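Lunchbox to Lantern: My Design Project Report
Unit 4 major task, Materials and Making
Submitted 5/13/18

What I set out to do

The brief for this unit was to take something that already exists in most homes and turn it into something else you'd be happy to keep on a shelf. That was more or less all it said, apart from a page about safety and a page about how we'd be marked. I went through a lot of bad ideas in the first fortnight (a toast rack for letters, a colander that was also a clock) before I landed on a lantern made out of a plastic food container. We have a whole cupboard of these things at home and half the lids don't match anything, so it felt like a fair target.

The idea is pretty simple. You take a clear container with a clip-on lid, you put a battery light inside, and you fit a cardboard panel with a shape cut out of it so the light comes through the shape. Stand the whole thing on its side and you've got a little lantern. Change the panel and you've got a different lantern. I called it the Rundo, mostly because it sounded like something you'd find in a flat-pack catalogue, and the name stuck all the way through my folio.

What was already out there

We had to look at existing products before starting, so I spent an afternoon at the shops at Mincombe and looked at every night light and lantern I could find. Most of them were either very babyish or very expensive. There was one I liked a lot, a small paper lantern from a shop called Laten, which had swappable sleeves in different colours. The sleeves were lovely but they tore if you looked at them sideways, and the one on display had already been sticky-taped in two places. That's where the swapping idea came from, and also the idea of keeping the paper part protected behind plastic.

The other thing I looked at was a shadow-puppet kit my library had on loan. The puppets were cut out of thick black card and they threw really crisp shadows, even with a fairly weak torch. I borrowed the kit for a week and renewed it once. What I took from it was that the edge of the cut matters much more than how fancy the shape is. A wobbly cut looks wobbly at ten times the size once it's on the wall.

Materials

I wanted to use things that would otherwise go in the bin or the recycling, and I mostly managed it. The containers came out of our own cupboard. The cardboard was from packing boxes, and I kept the flattest bits and threw away anything with a crease in it. I did buy the battery lights, a new blade for the craft knife and a cutting mat, and I borrowed the steel ruler from the workshop (returned, with thanks).

Cardboard was a harder choice than I expected. Thin cereal-box stuff is beautiful to cut but it flops, and in a lantern that stands upright it slowly leans forward until it's lying on top of the light. Double-thickness corrugated stands up fine, but you can't get a clean curve in it without the inside layer going all furry. I ended up in the middle with ordinary plain brown sheet, the sort that comes as a stiffener in the bottom of a parcel. It has a bit of spring to it and it takes a blade well.

I also had a go at felt and at an old plastic folder. Felt let no light through and collected fluff. The folder was great to cut but it had a smell under the lamp that I didn't want in anyone's bedroom, so that was the end of that.

Designing the panel

My first few panels were far too complicated. I drew a forest with an owl in it, and a city skyline with all the windows, and both of them fell apart as soon as I lifted them off the mat. The trouble is that anything you cut all the way round drops out, so every shape needs bridges holding it to the rest of the sheet, and a city skyline with windows is basically nothing but bridges. My folio has the skyline glued in as a pile of bits, which I thought was fairer than pretending it worked.

After that I went simpler. One big shape, sitting a bit above the middle, with a rounded outline and a couple of points sticking out of the sides. On the planning sheet I wrote "creature" next to it and left it at that, and I've decided that's a strength. My little cousins both had very firm ideas about what animal it was and they weren't the same animal. I added one short curved slit up near the top edge as well, to give a thin line of light over the head like a moon.

I marked the lines lightly first and went over them again with more pressure. Going in hard straight away made the blade skip, especially on the curves, and once you've got a skip you can't hide it. Two or three light passes gave a much nicer edge. It takes ages and your hand cramps, but I'd do it the same way again.

Sizing it to the container

Okay, so this is the part that ate up most of April. I assumed you'd cut the panel to the same size as the lid and that would be that. It isn't, because container lids are a weird shape! There's the outside edge, then a raised rim, then a recessed bit in the middle that's smaller than you think, and the corners are rounded on all of them but not by the same amount. My first panel was the full size of the lid and it got in the way of the clips. My second was the right width but it had square corners, and it sat up on the rim like a hat.

In the end I stopped measuring and started using a much dumber method, where I cut the sheet a bit too big, laid it on the lid, pressed it with my hands to feel where the rim was, then trimmed and tried again. It's slower on paper but I wasted far less cardboard. My folio had a whole page of neat measurements before this and not one of them made it into the final version.

I did all of the fitting at home on the big old plank table, which is cracked and knotty and possibly the least flat surface in the house. For cutting I moved to the mat, obviously. But for fitting I liked the table because it's so heavy — you can lean your whole weight on something and it doesn't budge.
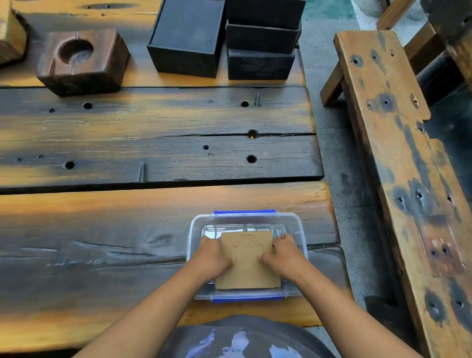 Figure 1. Pressing the marked cardboard sheet down on the lid. There's a margin of clear plastic showing around it.

That margin turned out to be useful. A sheet that's smaller than the lid leaves the blue clips free, and it also lets a bit of plain light out around the outside, so you get a soft border on the wall with the shape in the middle. I didn't plan that at all, but I've written it into the final design as a feature and I'm claiming it.

Testing

I tested the lantern in my room with the blind down, first on the desk and then on the floor by the door where a night light would go. The floor was better. On the desk the shape landed half on the wall and half on the curtain and you couldn't read it. From the floor it went straight up the wall, quite big, with the curved slit sitting above it.

I also did an opening and closing test, because my teacher asked how long the clips would last if a kid was changing panels every night. I got through 14 panel changes in one sitting before I was completely sick of it, and the clips felt the same at the end as at the start. That's not a proper durability test and I know it. The online listing for a similar tub made by Riis had 2557 reviews and I read a depressing number of them looking for anyone complaining about the clips (mostly they complain about tomato stains).

What I'd change

The panel needs something to hold it. At the moment it relies on a good firm push and a couple of dots of reusable putty, and if you knock the lantern it can slip down a few millimetres so the creature looks like it's sinking. I'd like to try little cardboard tabs that tuck in under the rim. I started on them, but the tabs kept tearing off at the fold, and with a week left I decided a lantern with putty was better than no lantern.

I'd also make more panels. I'd planned a set and I handed in one finished and one that's nearly there. The nearly-there one is a fish and it has a lot of scales. You'd think I'd have learned from the skyline.

The last thing is the colour of the light. The battery light I bought is quite a cold white, and the plain brown card looks a bit grey next to it. A warmer one would be nicer for a bedroom. I did try taping a piece of orange cellophane over it, which looked great but I could see the tape from the side, so it would have to be tucked in properly.

Folio notes

My written reflection came to 1657 words, which is over the limit, so I've moved the planning sheets and the failed panels to the back of the folio. The lantern itself is in the labelled shoebox with spare batteries. Please keep the lid clipped when you lift it out, because the light isn't stuck down.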